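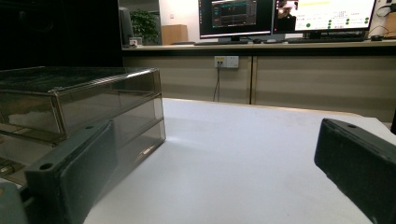

Fatima Odukoya

Okay, so I have until the end of September to hand in an equipment request and I keep changing my mind. The job is small parts sorting: open a drawer, take something out, put it in a tray, close the drawer. I've been practicing on a see-through smoky plastic organizer on a plain white table, and that's the setup I'd like to build the whole cell around. I have 2712 to spend, and that has to cover everything except the computers, which we've already got.

Right now I'm torn between the Lauritsen two-finger kit with the flat pads, and a used Werkora gripper that a shop in Kurnberg is selling with spare fingers thrown in. The Werkora is 607 cheaper. Has anybody here bought used from them? And am I crazy for wanting to keep a chunk back for fingers and pads alone?

pludid_mark

Not crazy at all. We burned through pads way faster than the quote assumed. I'd put 400 aside for consumables before you even look at the gripper price, and then see what you can afford with what's left.

tallbench

I'd go the other way on this. Get the new one. Used grippers are fine until you need a part, and then you're emailing a guy for three weeks. Saving 607 sounds great right up to the first cracked finger.

Fatima Odukoya

See, the spare fingers are what got me interested in the used one! I asked how many come with it and got "a handful" back. Not super helpful when I have to write a line item.

Willy Jacobs

I've got the Werkora, second year with it. Good grip, stiff fingers, cable connector is junk. Budget for a second cable on day one. I bought mine through the Kurnberg shop too and it came well packed, but the invoice took ages, so if your office needs paperwork before a deadline, ask for it now.

My bigger question is the drawer. Clear plastic is a pain. If you're planning on a depth camera, find out how it does on tinted see-through fronts before you spend a dime on it. Mine saw the table right through the drawer half the time. Ended up putting matte tape on the fronts.

tallbench

Or buy opaque drawers for the price of a sandwich and move on with your life.

Fatima Odukoya

I can't swap them, the people who'll be using this have the same organizers all over the building and they like seeing what's inside. Tape might be okay if it's just a strip along the bottom. I'll try it.

No depth camera on the list yet, by the way. I had one in the first draft and took it out when the total got scary.

pludid_mark

Leave it out then. Start plain, see where it fails, and ask again next round. The one thing I'd add is lighting. A glossy lid under office lights looks different at 4 pm than it does at 9 am, and a cheap diffuse panel fixed more for us than the fancy camera did.

Willy Jacobs

Disagree on waiting. At our place "next round" means a year. If there's any chance you'll want the camera, put it in as optional with its own price and let them cross it out.

Fatima Odukoya

Oh, I like that – optional lines. Our form does have a column for it, I've just never used it.

So the new draft is: used Werkora, extra cable, 400 for pads and fingers, a light panel, camera as optional. Still waiting on the shipping quote. Pludidcombe wanted about 7 percent on top last time and I have no idea if that's normal.

tallbench

Sounds normal to me. I still say buy new, but at least get the shop to put the number of spare fingers in writing before you send the form in.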